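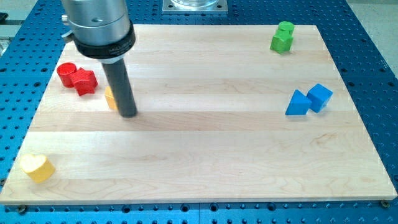
Radomir Kovačević wrote:
Okay but the overnight soak matters more than the brand of bean! I've made this soup with the fancy heirloom ones and with the dusty bag from the bottom shelf, and once they'd had a night in salted water I couldn't tell you which pot was which. Elīna, did you salt yours? You didn't say in your first post and I think that's your whole problem with the skins.

elina_k
Salted, yes, a good spoonful. My skins still split all over the place. The flavor was wonderful, I want to be clear about that, I ate two bowls standing up. But my mother's white bean soup has whole beans in it and mine looks like somebody stepped on it.

Radomir Kovačević
How hard were you boiling?

elina_k
Um. Pretty hard. I was hungry.

Radomir Kovačević
There you go! Barely a bubble. Lid half on, lowest flame you've got, and leave the spoon alone. Mine go an hour and a half like that, sometimes two hours if the beans are old.

saltandrosario
I'm going to disagree with the soaking and I know I'm outnumbered in this section of the board. I haven't soaked a bean in years. Straight into the pot dry, covered with plenty of water, an onion cut in half, a bay leaf, olive oil (more than you think), bring it up to a boil for ten minutes and then into a low oven with the lid on. 300 degrees, and check it at the two hour mark. The broth is so much better!! Soak them and pour the water off and you've poured off half the color too. Black beans especially. I grew up on that broth over rice and I would fight for it.

pacheco_cooks
Rosário, agreed on black beans, not on big white ones. I tried dry-to-oven with the giant limas from the market in Clavham and got some creamy, some chalky, in the same spoonful. Soaked the next batch and they came out even all the way through. Size matters here I think. Small bean, skip it. Big bean, soak it.

saltandrosario
Okay, I'll give you the giant limas. Only those.

tiago.abreu
Can somebody give actual amounts? I'm loving this thread but I have a bag of beans, an onion and no idea.

pacheco_cooks
Sure! This is how I do it, feeds four with lunch left over:

600 grams dried white beans, soaked overnight in salted water, drained
One big onion, chopped
Two carrots, two celery stalks, chopped small
Six cloves of garlic, smashed
100 ml olive oil (yes, all of it)
A parmesan rind if you've been saving them
Bay leaf, black pepper, a sprig of rosemary

Cook the onion, carrot and celery in half the oil with a pinch of salt until they're soft and sweet, a good 15 minutes, don't rush it. Garlic in for the last minute. Beans in, water to cover by two inches, then the rind, bay and rosemary. Simmer low until tender. Fish out the rind and herbs, blend 200 ml of it, stir that back in with the rest of the oil. Lemon at the end. So good with burnt toast.

tiago.abreu
You are a hero. Is the rosemary a must? My kids think it tastes like a Christmas tree.

pacheco_cooks
Sage, or just leave it out.

Radomir Kovačević
Great recipe, but I'd hold the lemon until it's in the bowl. Reheated lemon goes kind of flat. Same with anything tomato, by the way, add it once the beans are soft or they'll stay firm forever.

saltandrosario
The tomato thing is true and I learned it by serving crunchy chili to my in-laws one October.

elina_k
Reporting back! Soaked again, salted again, kept it on the smallest burner and sat on my hands. Nearly all whole!! A few split ones at the bottom but I'd call that normal. I used Arnaldo's trick of blending a little and putting it back, and it went silky without any cream. My only complaint is that I made the full amount and my pot is too small, so it was right up to the rim the whole time.

tiago.abreu
Made it too, with sage. One kid had seconds and the other picked out every piece of carrot and lined them up on the side of the plate. I'm taking the win. Does it freeze?

Radomir Kovačević
Beautifully. Leave some room at the top of the tub, and thin it with a splash of water when you heat it up.

saltandrosario
Now somebody please try mine in the oven, with black beans, no soaking. I'll wait.

elina_k
Fine, fine, I'm buying black beans tomorrow.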